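Can a robot arm tidy a bedroom yet?
Project report, second year, Flevbridge

3. What we wanted to find out

Most of the claims we read about household robots come from short videos in which one job goes well. We wanted a plainer answer. If you give an arm with two fingers an ordinary bedroom and a list of small chores, how many does it finish without a person stepping in?

We picked the bedroom because it looked easier than a kitchen. There is no water, nothing is sharp and most of the things in it are light. We now think this was only partly right. A bedroom is full of soft things, and soft things change shape when you touch them.

The chores were split into four groups: picking up small hard objects, putting them back in a set place, moving cushions, and straightening bedding. Every try was marked as done, done with help, or failed. A try counted as failed if it ran past 73 seconds, even if the arm was still making progress. In total we logged 618 tries between February and the end of term.

3.1 The room

The tests were run in a furnished guest room at Konolstead. We did not clear it beforehand, apart from moving the rug, which the base could not cross. The part of the room that gave us most to write about was the gap between the bed and the nightstand.

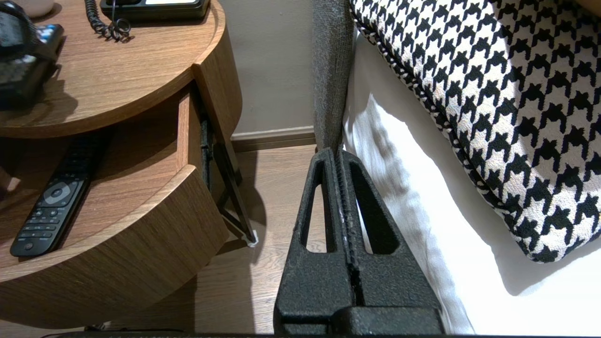
Figure 4. View from the wrist, between the nightstand and the bed. The remote control is on the open shelf under the top.

A person reaches for a remote on a shelf like this one without thinking. For the arm it is a job with several steps. The fingers have to come in low enough to clear the round top, and the wrist has to turn so that they close across the narrow side of the remote. The remote lay at an angle, so the turn was different each time it was put back. On the open desk the arm picked up the same remote nearly every time. On the shelf it often knocked the edge of the top and stopped.

The telephone was left out of the scoring. We had planned a chore called "put the handset back", but the coiled cord pulled against the grip and we dropped it after 11 tries.

3.2 Soft things

Cushions went better than we expected. The planning software, Becerra, had trouble finding the outline of a patterned cushion lying on plain bedding, but once the fingers had hold of a corner the lift was usually fine. Setting it down the right way up was another matter — we ended up accepting any position on the bed.

Bedding went badly. The arm could pinch a fold and pull, but it had no good way of telling when the cover was straight. Two of us could not agree on that either, so the marks for this group should be read with care.

3.3 Comparison with the shop task

The other half of the group ran a shelf-facing task in the stockroom at Dosingate, with boxed goods on straight shelves. They logged 1195 tries in the same period. Their arm was slower than a member of staff but needed far less help than ours. Boxes keep their shape and the shelves have square corners. We think that explains most of the difference, although their lighting was also better.

The full tables for both sites are in Appendix B.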